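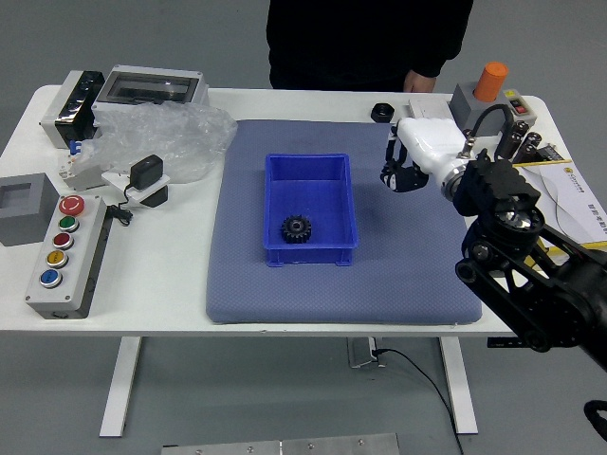 My subject tonight is the parts drawer – the one every repair bench has, where stuff goes in and never gets found again. I ran ours at Flendlow for years before I figured out that the trouble starts on the table, before anything gets near a drawer. Think about one black gear sitting in a bright blue tray. You spot it right off, teeth and all. Now think about a small black hex nut lying back by the edge of the mat, and tell me which of those two you'd still have at the end of the day! (Pause here, let them groan.) Same goes for a crumpled plastic bag spread out on the tabletop. I have lost so many little things under bags like that.

OK, so the tray rule. One job, one tray, and if it came off the thing you're fixing, it goes in the tray. Breakers too, even when they seem too big to lose. When we moved into the Allau shop I bought 49 trays, all the same blue, and people laughed at me for a month. Then they started hiding them from each other.

Tell the Zalewska gearbox story if there's time. Short version – 7 screws, 3 of them a hair longer than the rest, all in one coffee mug. Took us the whole afternoon.

Next, mats. Get one with a bit of texture so round stuff doesn't take off on you, and go bigger than you think you need. Leave the table edges for power adapters and paperwork.

Somebody will ask about labels. I like labels fine, but we had 1,000 printed in August and I'm still using them as bookmarks. Trays first, then come talk to me about labels.

Questions, then coffee at the back.

Fullevitz Bench Talks | Contact | Copyright Fullevitz | Back to top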